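Gudumley Makers > Builds in Progress > Arm that takes PCs apart (slowly)

Page 2 of 2

kollberg_irl
Posted February 18, 2024

Update for the four of you still reading. I rewrote the grasp routine again. The arm now goes for the drive caddy by the plastic and leaves the drive itself alone, which was the complaint from page 1, and fine, you were right, please don't make it your signature.

Parts so far: the arm (used, don't ask), the gripper, a printed tray for whatever comes out of the case, and a lot of hex screws I keep retightening. Total spend is $649, which would have bought a pallet of these old towers with the drives already out.

The plan is still the same order every time: caddy, then RAM, then CPU. Tower on its side, lid off, tray to the left.
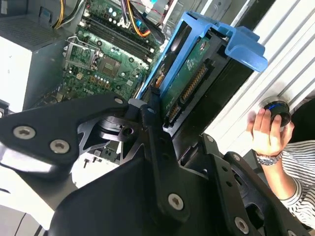 Same bench, same blue caddies, two different views.

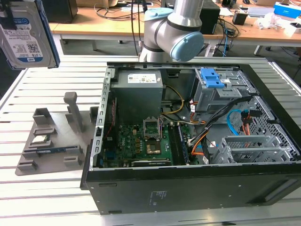
The part I'm stuck on is the release. Half my failed runs end with the jaws open and the caddy still hanging off one finger like it's waiting for a bus. I've tried opening wider, opening slower, and backing off at an angle. Angle helps a little. Current score is 28 good releases out of 40 tries. Anybody got a better idea before I start gluing things to the fingers?

nivness
Glue things to the fingers. Thin rubber on one side, bare metal on the other. The caddy will stay with the rubber until you roll the wrist, then it lets go. Worked on my bottle sorter, and bottles hate me.

tin_snips_ray
Seconding rubber, but on both sides. With only one padded finger you're going to drag the part sideways every time you close and then wonder why your pick position wanders.

nivness
Mine doesn't wander.

tin_snips_ray
Yours sorts bottles. A bottle doesn't care where it is.

kollberg_irl
Can you two take this to the bottle thread. Is there a bottle thread?

halfduplex
There's a bottle thread. It's 2 pages of them having this same conversation.

I have a different question. Why is the arm doing the caddy at all? Those are made to come out with a thumb and a finger. A person does it in two seconds. Let the arm do the RAM, where it might learn something, and do the caddies yourself while the coffee brews.

kollberg_irl
Because the caddy is the easy one! It's big, it's bright blue, and it has a lip to grab. If I can't do that there's no point aiming at a memory slot with latches on the ends. Also I did do the caddies myself, for three years, and that's how I ended up building this.

halfduplex
Easy for a hand. You squeeze it and feel it give. Your gripper has no feel, it just closes until something complains. I'd rather start with a part that lifts straight up.

vukcevic_fan_club
I'm with halfduplex on the order but not the reason. Memory first, because if you slip with a heavy drive in the jaws it lands on the board. If you slip with a stick of RAM you've lost a stick of RAM, and it was 4 gigs anyway.

While I'm here: cover the CPU socket. Those pins bend if you look at them. Old plastic socket cap, piece of card, anything.

kollberg_irl
The boards are scrap, the pins can fend for themselves.

vukcevic_fan_club
They're scrap until one of them turns out to be the only thing that boots in March when we do the swap day. Ask me how many I've straightened with a sewing needle.

kollberg_irl
How many

vukcevic_fan_club
One. It took an evening and it still didn't boot.

solderbrain
What are you doing about cables? My attempt at this died the first time a finger went under a power bundle and lifted the entire harness. I'd tie everything back toward the power supply before the arm gets a turn.

kollberg_irl
By hand, for now. I tuck them and hope. A zip tie per bundle is probably the grown-up answer, but then I'm spending longer getting the tower ready than the arm spends on it.

halfduplex
I'm going to leave that sentence there and go make coffee.

kollberg_irl
Noted. Rubber's in the mail, both fingers. Sorry nivness. If it comes out worse than 28 I'll peel one side off and post the numbers

nivness
You'll peel one side off.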